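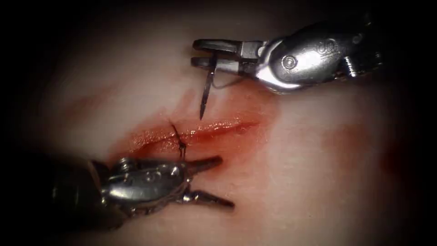 Trorna Suturing Demonstrations

Trorna is a set of 2,000 teleoperated suturing episodes on a two-arm surgical robot. A person at a console drove both arms through the whole task, and we logged what the person commanded, what the arms did and what the cameras recorded. It is meant for imitation learning and for work on needle handling. No part of it was produced by a policy.

Version 2, 14 March 2020. Maintainer: Tomomi Hayashi.

What is in an episode

An episode starts with a needle and thread already in the workspace and ends when the operator lifts both feet off the clutch and presses stop. Some episodes cover one stitch, some cover several. Operators were told to stop after a stitch was tied or after they gave up on it, so lengths vary a lot.

Each episode folder holds:

video/ - four streams, two from the fixed scope (left and right eye) and one from each wrist camera
arms.csv - joint positions, jaw angle and tip pose for both arms
console.csv - hand controller poses, clutch state, finger grip
events.csv - button presses and phase labels
meta.txt - operator code, pad number, outcome, free notes

All files in a folder share one clock. The video timestamps are written when the frame arrives at the recorder, so they run slightly behind the arm log. The loader corrects for this with the offset in meta.txt. If you write your own loader, apply it yourself.

How the demonstrations were made

Six operators took part. All of them practiced on the Josden console before recording, and practice runs are not included. Operators worked from the stereo scope view only. The wrist cameras were recorded but never shown to them, so a grasp that looks obvious from the wrist may have been made without that view.

Motion was scaled down between the hand controllers and the tips. The scale is stored per episode, since two operators asked for a finer setting after the first week. When the clutch is down, console.csv keeps changing and arms.csv does not. Drop those rows before you compute actions.
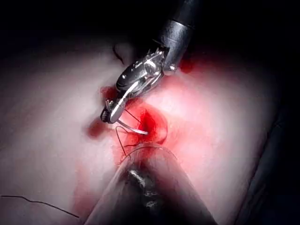
Nanami Katayama asked why the needle drive and the pull-through carry separate phase labels when most people would treat them as one motion. She had merged them in her own training runs and found that the model often let go of the needle before the tip had come out far enough to grab. We kept them apart for that reason. Her merged label map is in extras/ if you want to compare.

Phase labels

The labels are pick, orient, drive, pull, wrap, tie and idle. They were added by hand from the scope video with the Uçar labeling tool, and a second person went over each file. The boundary between pull and wrap is the least reliable one. Operators often start shaping the loop while they are still taking up thread, and the two labelers did not always pick the same moment.

Thread is the hardest part of this data.
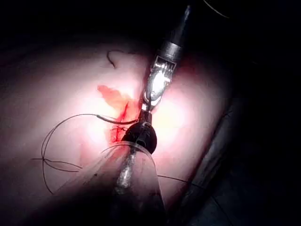

It is not tracked. There is no thread pose, no length and no contact signal, and we don't plan to add them. Loops lie on the surface, cross each other and pass behind the instruments, and a strand that matters for the next step can be out of view for a while. The wrist views help with some of this, but parts of the other instrument can come very close to the lens and go out of focus. Models trained on a single wrist stream did poorly on wrap and tie in our tests. Use at least one scope stream with them.

Failed attempts

We kept them. Dropped needles, missed grasps and knots that had to be redone are all in the set, and outcome in meta.txt is one of done, partial or abandoned. A recovery inside an episode marked done is not labeled separately - filter on the free notes if you need those.

Known problems

Jaw angle on the left arm was logged with the wrong sign in version 1. It is fixed here, so remove any patch you added.
Exposure on the wrist cameras was left on automatic. Brightness can jump when a shiny part turns toward the lens.
The grip value in console.csv is raw and differs between operators.
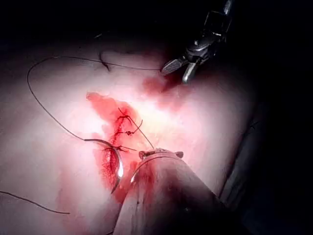 Loading the data

Unpack the archive and point the Rivora loader at the top folder. It reads the split files in splits/, which divide the episodes by operator, so the people in the test split are not in the training split. Please report results on that split. A random split is also included for quick checks.

Changes since version 1

Left jaw sign corrected, clock offset added to meta.txt, phase files renamed to events.csv. The next update is planned for June and will only touch labels.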